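Vukwood water district mails out another desk calendar, months before a rate vote

VUKWOOD — The desk calendars have started turning up in mailboxes again, and so have the questions about who is paying for them.

The Vukwood Water District began sending its free calendar to customers last week, as it has every year since 1971. The mailing arrives while the district is asking for a rate increase that would add $13 to the average two-month household bill. The board is due to vote in June.

A cover letter tucked in with the calendar calls it "a small thank-you to the people we serve." The letter does not mention the rate increase. It does mention, twice, that customers can sign up for automatic payment.

The district says the calendar is a bargain. According to figures handed out at Tuesday's board meeting, the design work was done in-house and the printing went to Zuden, a commercial printer in MacLeish that has held the contract for the past five years. The district did not put the contract out to bid this time. Asked why, a spokeswoman said the amount fell below the level at which bids are required. She did not have the amount with her.

The calendar is spiral-bound and made to stand on a desk. The cover gives most of its space to a collage of square photographs taken from the air, showing waterways, parkland and coastline, and there is a cheerful cartoon character in a blue hood shaped like a drop of water. The blue strip at the bottom has yellow lettering. 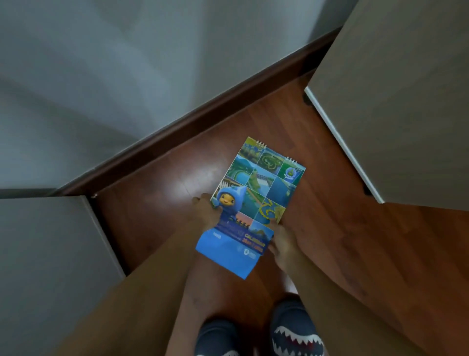 The calendar's cover mixes aerial photographs with a water-drop mascot.

It is a pleasant enough thing. Whether anyone needs it is another matter. The district's own customer survey, posted on its website last fall and not much discussed since, drew 1291 replies. Only 154 of those said they used the calendar "often." The largest group picked "I did not know I received one," a result the district's summary describes as "an opportunity to raise awareness."

The survey did not ask customers whether they would prefer to have the money taken off their bills. The spokeswoman said the saving per household would be too small to notice. That may be right, but the district has been using the opposite argument about leaks, telling customers that small amounts add up.

Supporters on the board say the calendar carries useful information, including meter-reading weeks, the emergency number and reminders to wrap outdoor pipes before the first freeze. All of that is also printed on the back of the bill. One board member said older customers like having it where they can see it, and that several had called the office when last year's edition was late. The district could not say how many calls it got.

The mascot is a separate sore point. Wurkel, the design studio that drew the character for an earlier campaign, was paid a yearly license fee until the district bought the rights outright two years ago. The district called that a saving at the time. It has not released the purchase price, and a records request filed by this newspaper in the winter is still open. The district's last reply said the file was "being located."

None of this amounts to much next to the pipe replacement program, which is behind schedule and is the main reason given for the higher rates. Two stretches of main on the east side of town were supposed to be finished last year. One is done. The other is waiting on a permit, according to the district, though the county office that issues such permits said Wednesday that it had no application on its desk.

Still, the calendar is the part of the budget that customers can hold in their hands, and it drew more comment at Tuesday's meeting than the pipes did. Several speakers asked for it to be made optional, with a box to check on the bill. The board chair said staff would look into it. Staff were asked to look into the same idea last year, according to the minutes, and no report came back.

Customers who do not want a calendar can return it to the front counter at the district office, which is open until 4:30 p.m. Returned copies will be offered to schools. Anyone who has not received one and would like to can ask at the same counter.

The rate hearing will be held in the MacLeish Road meeting room. Written comments are being accepted by mail or at the office, and the district says they will be read before the vote.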